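About Skendley

Skendley is a small publisher of walking guides and local maps. We started with a single folded sheet covering the paths between two villages and now look after a list that takes in coast, moorland, canal towpaths and a good many ordinary footpaths behind housing estates.

The company was set up by Kuldeep Maurya and Hilkka Hakala. Kuldeep had been a surveyor for a county council and Hilkka had worked as a typesetter for a firm of timetable printers. They met on an evening course in bookbinding, found that they both disliked the guidebooks then on sale, and brought out their first map the following February. It sold out by Easter and had two mistakes in it, both of which were put right in the second printing.

How we make the guides

Every route in a Skendley guide is walked twice by different people, once in each direction. The first walker writes the directions. The second follows them without any other map and marks every place where the wording could be misread. A stile that is obvious going uphill can be hard to find coming down, and a lot of our corrections come from that second walk.

We cover 363 routes at present. Distances are given in miles and kilometres, and climbs in metres. We do not give star ratings or walking times. We list the steepest section, the muddiest section and the number of stiles, so that people can decide for themselves.
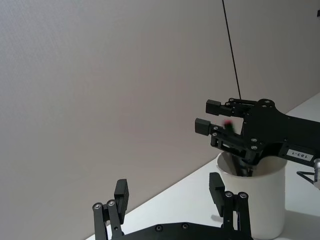 The maps are drawn in the office by Hilkka and one assistant. We use our own symbols, which have changed very little since the first sheet. A solid line is a right of way, a dashed line is a path the landowner allows, and a dotted line is a route we have left off the main walk but think is worth knowing about. Field boundaries are included wherever they help with finding the way.

Our series

Premon guides are the pocket books, with a dozen walks in each and a cover that wipes clean. Flalby sheets are single folded maps, sold mostly through village shops, cafes and campsites. The Ruotsalainen series is named after Hilkka's grandmother and covers walks of less than three miles on firm ground, with notes on benches, toilets, kerbs and gates for anyone using a wheelchair or pushing a pram.

Updates and corrections

Paths get diverted, footbridges are closed and pubs change their names. Readers sent us 2,187 corrections last year, and we read all of them. Changes that affect a route go on the updates page, listed by guide and page number, and are carried into the next printing. If you write to us about a problem on a path, please include the walk number and the numbered paragraph you were following. Blocked paths should also be reported to the local council.

Ordering

You can buy from this site or from any bookshop, which can order our titles in if they are not on the shelf. Shops wanting trade terms should write to Kuldeep. The office is open from 9 am to 4 pm, but we are often out walking, so email is the better way to reach us.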